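4. Experiments on Two-Arm Transfer

We evaluate the phase model of Section 3 on a transfer task with two baskets and two arms. Each basket lies within easy reach of one arm only, so an item that has to change baskets must be passed from one gripper to the other. The platform and the two external views used by the policy are given in Figure 1.

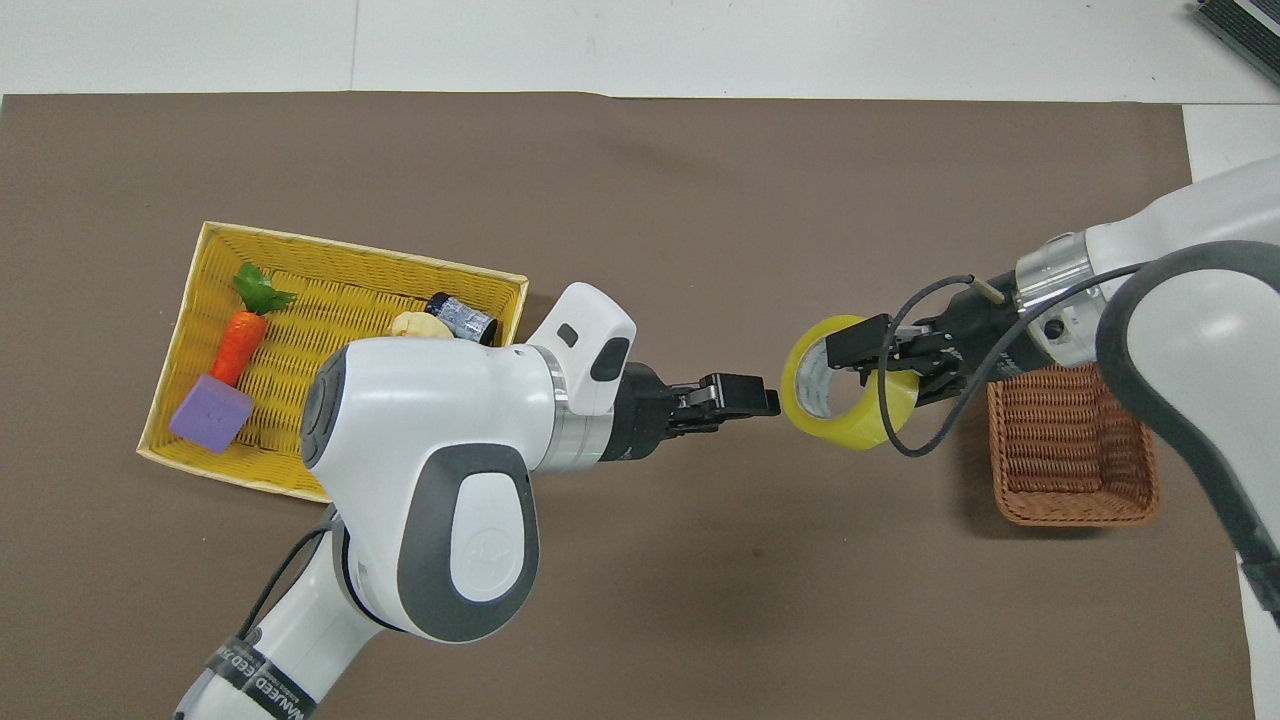
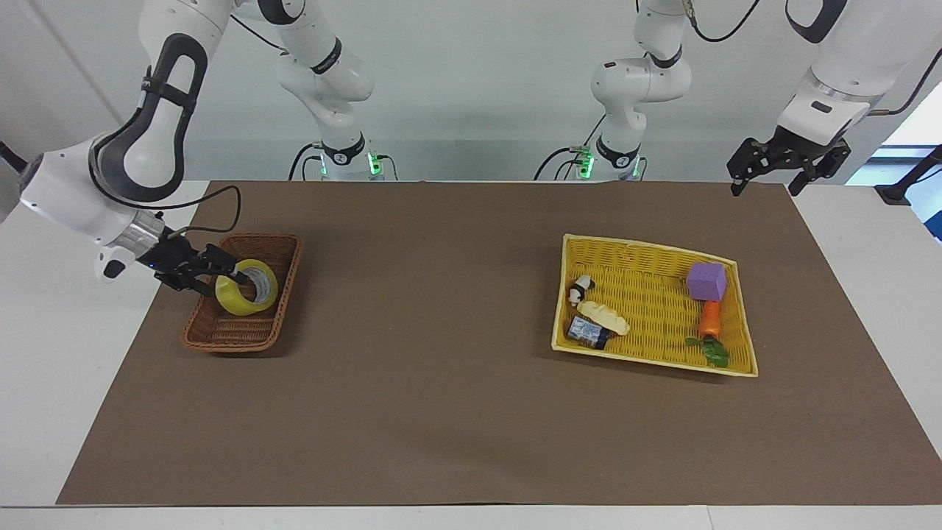 Figure 1. Transfer platform in the head view (first image) and the fixed view (second image). Both views include the yellow basket, the brown basket and the tape roll. In the head view, the two grippers face each other across a narrow gap with the roll held by the right arm. In the fixed view, the right gripper is inserted in the center hole of the roll.

Shu-fen Lau
Doctoral researcher, Nanis Manipulation Group
Correspondence on this section: Yung-ching Chien, Nanis Manipulation Group

4.1 Task and Platform

The two arms are mounted at the far edge of a white table, behind a brown mat. Left and right are given from the robot's side throughout. The brown basket is on the robot's right and the yellow basket is on its left. Each arm ends in a black two-finger gripper. The fixed view looks back toward the arm bases, so the sides are reversed there relative to the head view.

The test set has six objects: a roll of yellow packing tape, a purple foam cube, a toy carrot, a toy bread loaf, a small can and a black and white figurine. A trial starts with the target item in one basket and a command that names the item and the destination. The arm nearer the item is the giver and the other is the receiver. The item must be lifted, passed above the mat and released inside the destination basket. Items other than the target may be present in either basket and are left in place.

A trial is scored as a success if the target comes to rest inside the correct basket, with no part of it on the mat, and neither arm has triggered a torque stop. Regrasps are allowed. A dropped item ends the trial even if it falls into the correct basket.

4.2 Training Data

The training set consists of 400 teleoperated demonstrations collected at the Leung laboratory by two operators. The operators were told to complete the transfer at their own pace and received no instruction on where above the mat the exchange should take place. As a result the exchange point varies between demonstrations, mainly in height and in distance from the table edge.

A demonstration can contain more than one transfer. Segmentation by gripper width and wrist force gave 1,526 handover segments. A segment begins when the giver has cleared the rim of its basket and ends when the giver has opened and withdrawn. Four phases are labeled inside each segment: approach, align, joint hold and withdraw. The first pass of labeling was automatic. Boundaries between align and joint hold were then checked by hand, as the force signal at first contact is weak for the foam cube and the boundary was often placed late.

We did not remove segments in which the receiver closed on air and tried again. These are useful examples of recovery, and a pilot model trained without them tended to stop moving after a missed grasp.

4.3 Compared Methods

Ustden is the full model. It takes the head view, the fixed view and the joint state of both arms, and it predicts a short sequence of joint targets together with the current phase and a scalar estimate of the gap between the receiver's fingertips and the held item. The release command of the giver is gated: the giver opens only when the predicted phase is joint hold and the receiver's force reading has stayed above threshold for the gate window.

Dusen is the baseline. It uses the same image encoder and the same action head, but it has no phase output, no gap output and no gate. Gripper width is treated as one more action dimension for each arm. Training steps, batch size and image resolution are matched.

Three reduced versions of Ustden are also tested. The first drops the gap output and keeps the phase gate. The second drops the fixed view. The third drops the head view. Each was trained from the same starting weights as the full model.

4.4 Procedure

Every method was run for 39 trials: nine with the tape roll and six with each of the other objects. The tape roll was given more trials because it admits more than one kind of grasp. It can be held through its rim or by fingers placed in its core, and the grasp selected by the giver limits the surface left for the receiver. Start poses were drawn once and reused across methods. They were restored by overlaying a stored reference image on the live fixed view. The order of methods was shuffled within each block of trials.

The evaluator did not know which method was running. Lighting was left as it was, so the level of daylight changed over the course of testing.

4.5 Results

Ustden completed 36 of 39 trials (92.3%). Dusen completed 27 of 39 (69.2%). Results by object group were as follows.

Tape roll, nine trials: Ustden 7, Dusen 3.
Other objects, 30 trials: Ustden 29, Dusen 24.

Half of Dusen's failures therefore come from a single object. In seven of its 12 failures the giver opened before the receiver had a grasp. In four the receiver missed the item and the arms did not recover. One trial ran out of time. Early release was not observed with Ustden. Two of its three failures were on the tape roll and one was on the can. In both tape failures the receiver closed on the edge of the roll, the force threshold was met, and the roll turned in the fingers once the giver let go. The gate worked as designed in these two cases, but contact force alone does not show that a grasp will hold.

The reduced models scored 31 without the gap output, 33 without the fixed view and 25 without the head view. We had expected the fixed view to matter more. Near the exchange point the head view has the better line of sight to the fingertips, and the arm links hide less of the space between the grippers. The fixed view helps mainly at pickup and placement, when an arm seen from above can cover part of the basket it is working in. In the first image of Figure 1, for example, the left arm crosses in front of part of the yellow basket.

4.6 Gap Estimation

The gap output was compared with a reference distance computed from the arm kinematics and a hand-fitted item pose. Error was lowest for the cube and highest for the tape roll. Inspection of the tape segments points to two sources. The layers of tape are translucent and give a soft boundary in both views. A thin cable at the wrist can also pass in front of the roll in the head view, and in some segments the model appears to have read the cable as the near edge of the item. This shortens the estimated gap, so the receiver slows down too soon. The effect on success is small because the policy is run in closed loop and the estimate corrects itself as the arms move closer.

Masking the cable at training time reduced the error on tape segments and left the other objects unchanged. The masked model was not part of the main comparison, and we did not tune it further.

4.7 Limits of the Evaluation

The number of trials per object is small, and differences between the reduced models should be read with that in mind. All items are light, and none is longer than the basket it is moved to. The positions of the two baskets were varied only in angle. We have not tested a transfer in which the giver must change its own grasp before the exchange, which the two tape failures suggest would be a useful addition. A slip signal taken from finger motor current is being added to the gate for this purpose, and the segment labels from Section 4.2 can be used with it as they stand.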